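# Clakex 50-piece Torx driver set

December 27, 2022
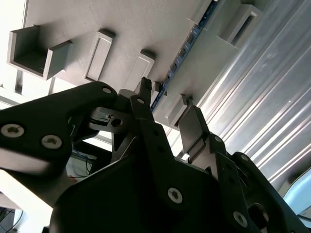

*Silver Torx screws in matte black plates.*

I bought the Clakex set in August to replace a mixed drawer of Torx bits that had come from four or five different kits. Half of them were rounded over and two were the same size with different numbers printed on them. The set cost $70 with shipping. I have used it most weeks for bikes, a dishwasher, one car door and a lot of deck hardware.

## What you get

The box holds a ratcheting handle, a fixed handle, two extensions and the bits. The Torx sizes run from T5 to T50, and the common ones (T10, T15, T20, T25) come in both short and long versions. There is also a run of hollow-tip security bits and a few hex bits to fill out the tray. I would have traded the hex bits for a second T25.

The case is hard plastic with a hinged lid. Each bit sits in its own slot with the size printed under it in white, big enough to read without glasses. The slots are tight. For the first couple of weeks I had to pry the small bits out with a fingernail. They have loosened up a little, but they still don't fall out when the case is dropped, and I have dropped it.

## Fit

The fit is good. From T10 up, the bits go all the way down into the screw and there is almost no wobble. On the T25 disc rotor bolts on my bike I could push hard without feeling the tip start to climb.

The small ones are less even. My T6 is fine and my T7 is a bit loose. Shoaib Marwat bought the same set a month after I did, and his T7 is fine but his T8 is tight enough that it sometimes lifts the screw back out with it. I wrote to Clakex about mine and they mailed a new T7, which was better. It took 10 days.

## Handles

The ratcheting handle is the weak part. The mechanism has 60 teeth and turns smoothly, but the direction collar is easy to bump with the heel of your hand. I have ended up tightening a screw I meant to loosen more than once. The grip is hard plastic with rubber strips, comfortable dry and slippery with any oil on it.

The fixed handle is plain and I like it more. It is shorter, the magnet is stronger, and there is nothing to knock out of place. For anything below T15 I don't bother with the ratchet.

The long extension flexes under load. Fine for reaching a screw at the back of an appliance, not much use for breaking one free.

## Wear

The T20 and T25 have had the most work and show it – the black finish is gone from the tips and the bare metal underneath has picked up a little rust. The edges are still sharp. The T30 twisted slightly on a seized door hinge bolt, which I blame on the bolt. I finished that job with an impact driver and a different bit.

## Compared with the Skalico

Pieter Dlamini lent me his Skalico set for a weekend. It costs less and has a better ratchet, with a collar that clicks firmly into place. The bits are softer, though, and his T15 already has rounded corners. It also stops at T40.

## Would I buy it again

Yes, for the bits and the case. If you already own a ratcheting handle you like, see if Clakex has the bits-only tray in stock. It was sold out when I ordered.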